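Home | Projects | Reports | Archive | Contact

Nivham Household Objects Program
Interim progress report to the Ocampo fund
Work package 2: entryway and tabletop items
Prepared by Natanael Andrade
Jul 16, 2021

1. Period covered

The report covers the work done since the May report. It deals with the object inventory, the table room at Nikdale, the handling trials on small items, spending against the second installment, and the plan for the next period. Work package 1 (kitchen storage) was closed in the May report and is mentioned only where items were carried over.

2. Inventory

The inventory now stands at 816 items, of which 387 were entered in this period. Each entry has an item number, a short name, a material class, the three outer dimensions, the mass, and a storage location. Duplicate entries found during the May check have been merged under the lower item number. The higher numbers have been retired and will not be reused, so gaps in the sequence are expected.

Material class has been the slowest field to complete. The class list agreed at the start of the project has one entry for rigid plastic, and too many items fall into it to be useful for sorting. We have split it into opaque, translucent, and mixed. Items entered before the split keep the old class until they are next taken off the shelf. At the present rate this will be finished before the end of the next period without extra staff time.

Mass is recorded to the nearest gram. Items with a removable battery are weighed with the battery in. Where an item arrived without its battery, the field is left blank and flagged.

3. Table room

The move from the Trollov building to Nikdale is complete. The new room is carpeted, with light wooden tables. Table height was set once at the start and has been left alone. Marks on the tabletop were considered for item placement and rejected: tape residue changed the sliding behavior of flat items in the old room, and cleaning it off took longer than measuring the position again.

Two points remain open with the building office. The first is the afternoon light, which is strong enough on clear days to put glare on glossy items. Blinds have been quoted but not ordered. The second is the storage closet, where the shelves are too shallow for the larger stands. Stands are kept in open bins on the floor until deeper shelves are fitted.

4. Handling trials: stands and shells

The stand group covers items made of a base, an upright, and some form of holder. They were placed in the work package because they are awkward in a way that most entryway items are not. The mass sits low, the upright invites a grip, and whatever rests in the holder can shift when the base is moved.

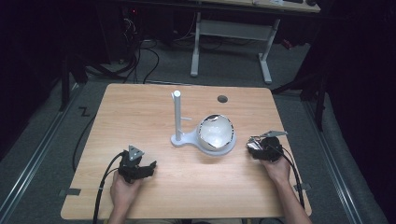
Trials with this group followed the two-handed procedure in Annex B of the project plan. One hand steadies the base or upright and the other works on the part in the holder. The item starts near the middle of the table, and the operator returns it there at the end of each trial. A trial is scored as complete if the stand remains upright throughout and the shell finishes fully seated. A shell that is seated but turned from its starting angle is scored as complete with a note.

177 trials were logged for the stand group. The most common note concerned rotation of the shell in its cradle. The second concerned the base creeping across the table when the upright was pushed sideways above its midpoint. Annex B did not say where to steady the item. It now directs the operator to the base first, and to the upright only when the base is out of reach.

Translucent shells gave trouble at the logging stage. Operators judging whether a shell was fully seated did not always agree, as the contact line is hard to see through the material. We considered marking the shells with a pen line and decided against it, on the grounds that a marked item is no longer the item in the inventory. The seating check is now made by touch at the end of the trial, with a light downward press. Earlier trials have not been rescored.

Shells with an uneven rim are to be picked up by the smooth side. The rule was added after operators reported that a grip on the rim gave inconsistent contact.

5. Handling trials: small flat and upright items

The second group is made up of things people keep near a door: key fobs, tags, small remotes, card holders. Most are light, many are glossy, and nearly all can be set down in more than one stable way. The May report proposed a single starting pose for each item. This has been dropped. Each item is now tried in every pose it can hold unaided, and the pose is written in the log.

Fobs are the largest set within the group. A fob lying on its broad face leaves little side height to grip, and the fingers have to come down close to the table. Standing it up gives more height but makes it easier to knock over on approach. The procedure calls for both fingers to close at the same rate and to stop short of contact before the final squeeze. 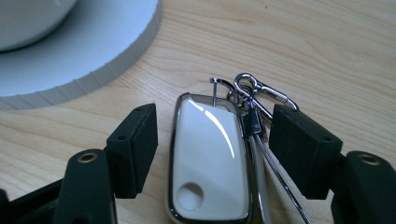
Figure 2. White key fob upright on the table between the two gripper fingers.

Glare is a recurring remark in the fob logs. White and glossy black cases are both affected. We have not excluded any item on this account. Sessions with glossy items are scheduled for the morning where possible, which has reduced the number of remarks but has also made the timetable tighter for the stand group.

Finger faces are wiped before each session with a dry cloth. Solvent wipes were used in the first weeks and stopped when a white film was noticed on some items. The affected items were cleaned, photographed, and returned to the inventory.

6. Spending

Spending is within the second installment. Furniture and moving costs came in under the estimate, mainly because the tables did not need to be replaced. Item purchases ran over. The overrun comes from the decision to buy 12 spare units of the most handled items after wear on printed surfaces was noted in May. No transfer between budget lines is requested at this stage. If the blinds are approved they will be charged to the room line, where there is enough left to cover them.

Staff time was booked as planned except for the week of the move, when trial hours were rebooked as setup. The hours sheet has been sent separately.

7. Deviations from plan

Start of the soft goods group (gloves, pouches, cloth straps) has moved to the next period. The bins for it have arrived. The starting pose definition has not been written, and the approach used for rigid items does not carry over, as a glove does not hold a pose in any repeatable sense.

The comparison between the Trollov and Nikdale rooms has been reduced in scope. The plan called for the full small item group to be repeated in both. The Trollov room was handed back earlier than expected, and only the items already tried there can be compared. Fobs are included. Stands are not.

8. Next period

Work will proceed in the following order.

- Complete the material class split for all older entries.
- Write and test the starting pose definition for soft goods.
- Finish the fob set in all remaining poses.
- Repeat part of the stand group under the revised Annex B text and report the rotation notes separately.
- Fit deeper shelves in the closet and move the stands off the floor.

A decision is needed from the fund on one matter. The plan limits the inventory to items bought new. Several of the stands on our list are out of production and can only be found second hand. We ask for permission to include used items with a flag in the record. If permission is refused, the stand group will be closed at its present size and the remaining trial hours moved to soft goods.

Annex B (revised) and the full item list are available from the project office on request.

Contact: Nivham project office, Nikdale | © 2021 Nivham | Back to top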